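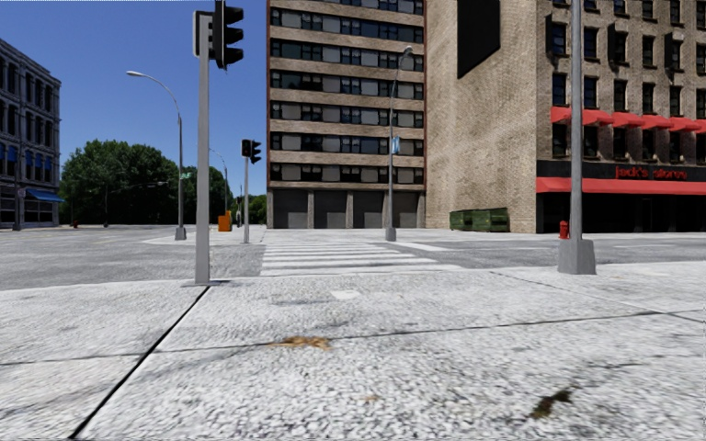
동네생활 묻고답하기 > 걷기·보행

출퇴근을 걸어서 하려는데 발바닥이 먼저 지칩니다. 어떻게 시작하셨나요?

Rekha Srivastava
조회 536

안녕하세요, 늘 읽기만 하다가 처음 글을 올려 봅니다. 글이 좀 길어질 것 같은데 너그럽게 봐 주세요.

저는 그라몬데일(Gramoddale) 쪽에 살고, 직장은 강 건너 그린다우(Grindau)에 있습니다. 원래는 버스를 타고 다녔는데 노선이 바뀌면서 한 번 갈아타야 하게 되었고, 갈아타는 데서 멍하니 서 있는 시간이 아깝다는 생각이 자꾸 들더라고요. 그러다 5월에 날이 좋아서 한번 걸어 봤더니 딱 30분 걸렸습니다. 버스를 기다리고 타고 갈아타는 시간이나 별 차이가 없는 거예요! 그래서 그날 저녁에 남편한테 이제부터 나는 걸어 다닐 거라고 아주 큰소리를 쳤지요.

문제는 사흘째부터였습니다. 아침에 침대에서 내려와 첫발을 딛는데 오른쪽 발뒤꿈치 안쪽이 찌릿한 겁니다. 조금 움직이면 괜찮아지는데, 사무실에 앉아 있다가 점심 먹으러 일어날 때 또 그래요. 종아리는 저녁마다 딴딴하게 뭉치고요. 평소에 운동을 아예 안 하는 사람은 아니고 집에서 체조 정도는 꾸준히 해 왔는데, 걷는 건 또 다른가 봅니다.

신발은 회사에서 신는 납작한 단화를 그대로 신고 다녔습니다. 갈아 신을 신발을 들고 다니기가 귀찮아서 그랬는데, 역시 이게 잘못이었을까요? 동생은 아스타르(Astar)라는 데서 나온 운동화를 사라고 하는데 저는 그 브랜드를 신어 본 적이 없어서 잘 모르겠고, 발볼이 넓은 편이라 인터넷으로 사기도 겁이 납니다. 차우다리(Chaudhary) 신발가게에 가서 신어 보고 사는 게 나을지, 아니면 깔창만 바꿔도 되는지 궁금합니다.

그리고 하나 더 여쭤볼게요. 길을 고르는 요령 같은 게 있을까요? 큰길로 가면 빠른데 신호가 많고 바닥이 딱딱하고, 강변으로 돌아가면 흙길이 좀 있는 대신 시간이 더 걸립니다. 아침에는 늦을까 봐 자꾸 큰길로만 가게 되네요. 걸어서 출퇴근하시는 분들은 처음 한 달을 어떻게 버티셨는지, 사소한 것이라도 좋으니 알려 주시면 정말 감사하겠습니다.

아, 가방은 한쪽 어깨에 메는 천 가방이고 도시락하고 물병이 들어 있어서 꽤 묵직합니다. 이것도 상관이 있으려나요.

Dinesh Pal
도움이 됐어요 30

레카 님, 반갑습니다. 글을 읽는데 꼭 몇 해 전의 제 이야기 같아서 그냥 지나칠 수가 없네요. 저도 걸어서 출근을 하다가 발뒤꿈치 때문에 한동안 고생을 했습니다. 저는 의사가 아니고 그저 오래 걸어 다닌 사람이니 그 점은 감안하고 읽어 주세요.

우선 아침 첫발이 찌릿하고 움직이면 풀린다는 말씀이 마음에 걸립니다. 제가 병원에서 족저근막염이라는 말을 들었을 때 증상이 딱 그랬거든요. 레카 님도 같은 것인지는 제가 알 수 없지만, 한 주쯤 쉬엄쉬엄 해 보시고도 그대로면 꼭 진료를 받아 보세요. 저는 괜찮아지겠지 하고 미련하게 버티다가 결국 몇 달을 절뚝거렸습니다. 아내가 지금도 그 얘기를 꺼냅니다.

그리고 처음부터 왕복을 매일 다 걸으신 거지요? 그게 제일 큰 것 같아요. 발이라는 게 숨차는 것보다 훨씬 늦게 따라옵니다. 숨은 안 차니까 할 만하다 싶은데 발은 속으로 쌓이고 있는 거죠. 저는 다시 시작할 때 퇴근길만 걸었습니다. 아침에는 버스를 타고요. 퇴근길은 늦어도 뭐라 할 사람이 없으니 천천히 걷게 되고, 중간에 벤치가 나오면 앉아서 신발 끈도 다시 매고 빵집도 들여다보고, 그러다 보니 걷는 게 재미있어지더라고요. 그렇게 세 주를 보내고 나서 아침에도 이틀에 한 번씩 걷기 시작했습니다.

걸음 수도 한마디 드릴게요. 다들 만 보, 만 보 하시는데 저는 처음에 3000보를 목표로 잡았습니다. 옆자리 동료가 그게 무슨 운동이냐고 웃었지만 발이 아픈 사람한테는 그만한 것도 고마웠어요. 안 아픈 날이 며칠 이어지면 조금 늘리고, 다시 찌릿하면 줄이고, 그렇게 했습니다.

신발은 네, 단화가 한몫했을 겁니다. 바닥이 얇고 뒤꿈치를 잡아 주지 못하는 신발로 날마다 오래 걷는 건 권하고 싶지 않네요. 꼭 비싼 것일 필요는 없습니다. 제가 고르는 방법은 이렇습니다. 발이 좀 부어 있는 저녁 시간에 가게에 가고, 평소 신는 양말을 챙겨 가고, 두 짝을 다 신고 가게 안을 한참 돌아다닙니다. 앞코에 엄지손가락 하나 들어갈 만큼 여유가 있는지 보고, 신발을 손으로 잡고 구부려 봐서 가운데가 힘없이 접히면 내려놓습니다. 차우다리 가게라면 저도 가 봤는데 발볼 넓은 것도 꺼내 달라고 하면 꺼내 줍니다. 눈치 보지 마시고 여러 켤레 신어 보세요. 단화는 회사 서랍에 두고 다니시면 됩니다. 저도 구두가 늘 책상 밑에 있어요.
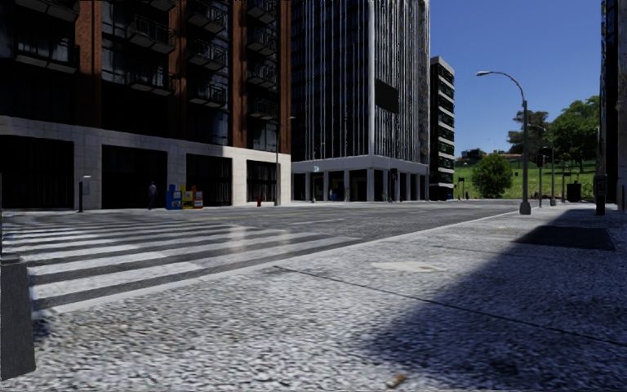 길 이야기도 하셨지요. 저는 아침에는 큰길, 저녁에는 강변으로 나누어 다닙니다. 흙길이 발에 편하기는 한데 비 온 다음 날은 미끄럽고, 뿌리가 튀어나온 데도 있어서 급한 아침에는 오히려 위험하더라고요. 큰길에서 신호에 걸리는 것은 저는 좋게 생각하기로 했습니다. 서 있는 동안 뒤꿈치를 들었다 내렸다 하거나 어깨를 뒤로 돌려 주면 뭉친 게 꽤 풀립니다. 처음에는 남들이 볼까 봐 부끄러웠는데 이제는 습관이 되어서 엘리베이터 기다리면서도 하고 있네요. 다만 신호가 깜빡거릴 때 뛰지는 마세요. 저는 그렇게 뛰다가 종아리를 삐끗한 적이 있습니다. 집에서 조금만 일찍 나오시면 뛸 일도 없어집니다.

여름에는 그늘이 어느 쪽에 지는지도 봐 두시면 좋아요. 같은 길이라도 아침하고 저녁이 다르니 어느 쪽 보도로 걸을지만 바꿔도 훨씬 덜 지칩니다. 모자는 챙이 있는 것으로 하시고요.

집에 가시면 벽을 짚고 종아리를 늘려 주세요. 한쪽 다리를 뒤로 빼고 무릎을 편 채로 뒤꿈치를 바닥에 붙이면 됩니다. 반동은 주지 마시고 지그시요. 저는 양쪽을 3번씩 하고, 텔레비전 보면서 발밑에 작은 공을 굴립니다. 아침에는 침대에서 내려오기 전에 발목을 몇 번 당겨 주고 일어나면 그 첫발이 한결 낫습니다.

가방도 당연히 상관이 있지요! 한쪽으로만 메면 몸이 기울고 그쪽 발에 힘이 더 실립니다. 오른발이 아프시다고 했는데 혹시 가방도 오른쪽에 메시나요? 배낭으로 바꾸시는 게 제일 좋고, 당장 어려우면 물병이라도 비워서 다니시고 회사에서 채우세요.

너무 길어졌네요. 천천히 하셔도 됩니다. 걷는 습관은 어디 도망가지 않으니까요. 한 달쯤 지나서 소식 한번 남겨 주세요.

둘째이모
도움이 됐어요 3

깔창만 바꾸는 건 저는 별로였어요. 단화에 두꺼운 깔창을 넣었더니 발등이 꽉 끼어서 이번에는 발등이 아프더라고요. 그냥 운동화 사세요. 말씀하신 브랜드는 저도 안 신어 봐서 모르겠습니다. 그리고 양말도 좀 도톰한 걸로 신으세요.

Rekha Srivastava (글쓴이)

세상에, 이렇게 자세히 적어 주실 줄은 몰랐어요. 디네시 님, 가방 말씀에 깜짝 놀랐습니다. 맞아요, 항상 오른쪽에 멥니다! 한 번도 발하고 연결해서 생각해 본 적이 없었네요. 아들이 학교 다닐 때 쓰던 배낭이 장롱 위에 있어서 방금 꺼내서 털어 놓았습니다. 색이 좀 요란하긴 한데 뭐 어떤가 싶어요.

우선 이번 주는 아침에 버스를 타고 퇴근길만 걸어 보겠습니다. 신발은 퇴근하고 차우다리에 들러서 신어 볼게요. 양말 꼭 챙겨 가겠습니다. 둘째이모 님도 감사해요, 깔창을 장바구니에 담아 놓았는데 뺐습니다. 그래도 계속 찌릿하면 미루지 않고 병원에 가 볼게요.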